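February, evening

Golnar drove the arms in the morning and I took over after lunch. We are still on the bowl task, the one Rimantas wants finished before anyone touches cutlery. The target is 1000 good runs and we closed the day 200 short of it, so another week at least.

My hands are slow for the first few tries of every session. The left arm follows me well now but the right one lags a little when I turn the wrist, and I end up turning too far and having to come back. Sepehr says the come-backs are fine to keep as long as the bowl isn't dropped. Arash says throw them out. I kept them and marked them in the log so they can argue it out between themselves.

Threw away 6 runs in all. Two were my fault, I let go too early. The rest were the recording stopping by itself, the same fault we had at Flutton. Bukola thinks it is the cable and has ordered another from Hovland.

Tried going in slower on the grip, as Golnar does. She closes the fingers on the rim and waits a moment before lifting. I had been lifting straight away – quicker, but the bowl swings. I did the whole second hour her way and my shoulders were better for it too.
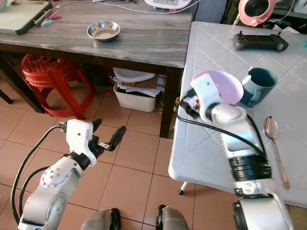 Right arm with the pink bowl, left arm free. Mug and spoon on the white table.

Run 2127 on the counter when I shut down, which includes all the old practice from Panside, so it means nothing much. Must ask Rimantas to reset it.

Home by seven. Soup, and then wrote up the log again because I had put the afternoon under Golnar's name.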